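Section 4 - Recording suture examples on the Trastuvow bench

I'm assuming you've finished section 3, the arms are homed and the Riis logger shows green on both wrist cameras. If the logger is amber, go back and fix that first. I've recorded a whole morning on amber and I don't recommend it.

Before you start

Pin the tissue so the groove lies open toward you. Load a needle with a fresh length of black thread. Set the wrist lights to level 2 - anything higher and the glare eats the top of the picture.

Note: Necati Yaman likes level 4 for his dry practice pads. That's fine on pads, but on moist tissue please stick with 2.

Recording one example

1. Open a new episode in Broseck and type your initials. Leave the task name alone, it fills itself in.

2. Bring the needle driver in from the side and hold the needle still. I count two slow breaths here. The learner needs a clean starting pose and most of us rush it.

3. Press the left pedal to start recording.

4. Drive the needle through one side of the groove, then the other. Follow the curve of the needle with your wrist and don't shove. If you miss, keep going and try again without stopping the recording. We want the recoveries too!

5. Pull the thread through, leaving enough tail for the knot. Let the slack fall where it wants to, as long as you can still find the needle tip.

6. Release the pedal, wait for the beep, and only then relax your hands.

Slack is the thing people ask me about most, so here's how much I'm happy to live with. A big loop on the tissue is okay. A loop wrapped around the jaws isn't, and you should mark that episode "tangle" and start over.

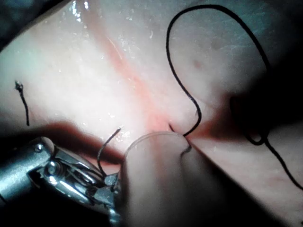 Fig. 4-1. Wrist view with the needle in the jaws and a long loop of slack thread to the right of the groove.

With a view like that I keep the episode. The curved needle is easy to pick out against the tissue, the point is in sight, and the thread can be followed most of the way even though part of it runs through shadow. Some shine on the tissue is fine too.

Caution: The needle is sharp and the arms don't know where your fingers are. Press the red stop before you reach in for anything, even a scrap of thread.

Caution: Don't wipe a camera lens while an episode is open. The learner will happily treat your cloth as part of the job.

Labeling

Do this right after each episode, while you still remember what you did.

1. Pick "good", "recovered" or "tangle". If you're torn between the first two, choose "recovered".

2. Scrub to the moment the needle tip first touches tissue and press M. Do the same where it comes out.

3. Add a note if something odd happened. Plain words, please - "dropped needle, picked it up again" is perfect.

4. Save. Broseck sends the episode to the Brurano drive and the counter goes up by one.

How many do you need?

A session is 110 episodes, with a break whenever your shoulders say so. Ferenc Győri trained our current model on 1,040, tangles left out, and he'd love more of the "recovered" kind. Keep your tangles anyway, they go in their own folder and he uses them for testing.

Note: If the counter and the folder disagree, trust the folder. Restarting the Riis logger brings the counter back in line. Sensor drift is covered in section 5.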